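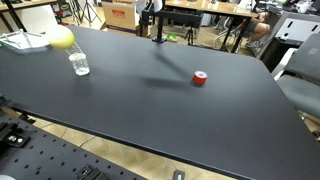

Matte black tabletop, would you do it again?
Posted by stollden_dan, Thursday

We've had a matte black dining table for three years and I'm about to order a desk. Every fingerprint shows on the table. Is there a finish that hides grease better, or do I go with oak?

mk_227
Go with oak. I had black in the last apartment and wiped it down twice a day.

Ntuli
Disagree. Dish soap, warm water, microfiber, dry it right away. The spray cleaners leave a film and that's what you're seeing. Mine gets done once a week.

mk_227
Once a week with no kids, maybe.

Ntuli
Two kids.

pelham9
What's the coating? Powder coat and laminate don't clean the same. Don't use a melamine sponge on either one, it leaves shiny spots and they stay.

stollden_dan
Laminate on the table. The desk would be painted MDF.

pelham9
Then I'm with mk. Painted MDF chips at the corners and black shows it.

Ntuli
OK, on painted MDF I'd pass too - get the laminate version if they make one.

stollden_dan
They do, for 9 dollars more. Asking for a sample first.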